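Menon shallow serving tray, green – reviewed by Adoración Prieto
Posted June 12, 2025

I've wanted a proper fruit tray since February, when the old bowl finally cracked, and I'm so pleased with this one that I've bored everybody at work with it. It came from the Ikent shop in Stistthorpe. I very nearly bought their wire basket instead, and I'm glad I didn't.

What I like most is how low it is. In a deep bowl the plums always end up at the bottom under the oranges and you only find them when it's too late. In a tray you can see the lot. The green is lovely too, a proper cheerful green that makes oranges look twice as orange (red fruit looks good on it as well, but oranges are the winners).

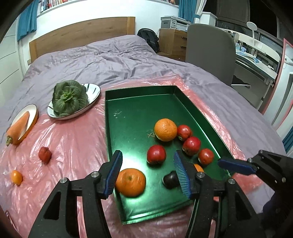

It's metal, so it wipes clean in seconds, and the raised sides are high enough to stop things rolling off when you carry it from room to room. I was a bit worried about noise – fruit dropped into metal does clonk – but you get used to putting things in gently. Mine has had a daily wipe with a damp cloth and I've never bothered with anything stronger.

Size is the thing people ask about. I like to lay everything out first, biggest to smallest, and then decide what goes in the tray and what stays on plates. Veg gets a plate of its own in our house. Carrots and greens never sit nicely with round things. 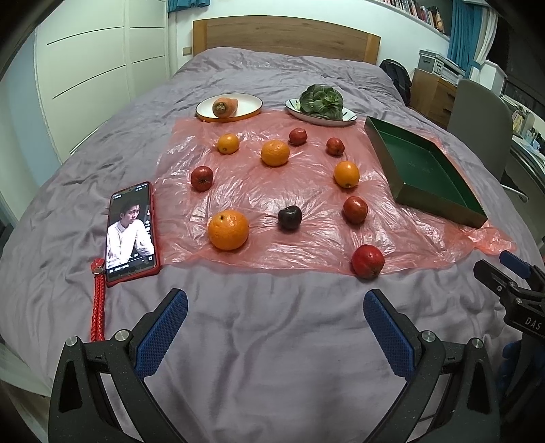

Fruit out on the pink sheet, tray to the right, carrot and bok choy on their plates.

Apples are the best fit, I think. Big oranges take up a lot of room, so I put those in first and tuck the small ones round them. If you buy fruit by the sack you'll want two trays, and I'm already tempted.

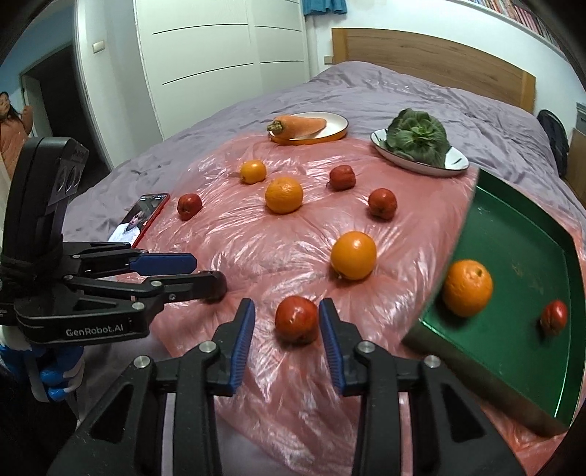

Any grumbles? Only small ones. Marks show up on the green more than I'd like, and fruit does slide to one end if you tip it, so a thin cloth in the bottom might be worth trying. I also looked at the Munatham version, which is deeper and has handles, but it felt heavy for something I pick up every day.

Five out of 5 from me, scratches and all. Next I want to see if it'll do for tomatoes on the windowsill.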